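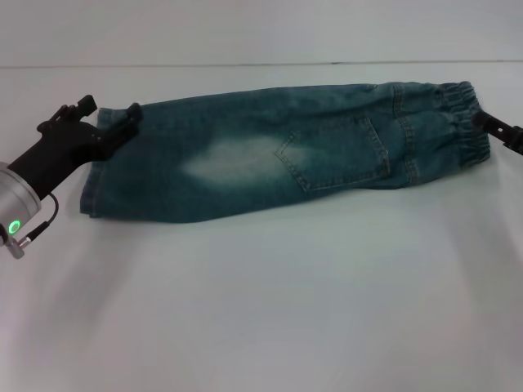
# Folding & packing jeans: quick answers

Updated 12/5/23. Questions we get most at the Zurkanthorpe clothing swap. More when I have time — Krisztina Boros

**Lengthwise or in thirds first?**
Lengthwise. One leg on top of the other, smooth it, then thirds from the hem up. Pockets on the outside so people can see them.

**Elastic waists?**
Same fold. Pull the waist out straight before you start or the gathers make a lump and the stack leans. Don't clip them to hangers, they slide off.

**Do faded ones count as worn out?**

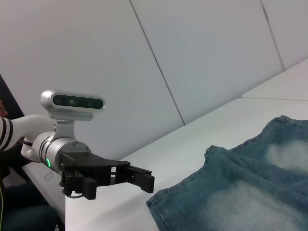

Fading is fine. Holes, broken zippers and thin seats are not. Plenty of jeans are sold with the color washed out in patches, and blue denim with big whitish areas like these goes on the regular pile, no need to ask. Paint or bleach drips — seperate bag, marked CRAFT.

**What surface?**
Flat, clean, light colored if you can. Lint and stains show up quicker. Wipe it between batches, dark denim rubs off.

**How many per box?**
30 kids, fewer adult. Stop when the lid wont close flat. Tape both ways.

**Do I need to iron?**
No. Hands are enough.

**Where do full boxes go?**
Back wall, labels out. Size and waist type on the label, thick marker. Tamás Fülöp has the spare tape.

**Can I drop off in August?**
No, closed. Back after that, usual hours.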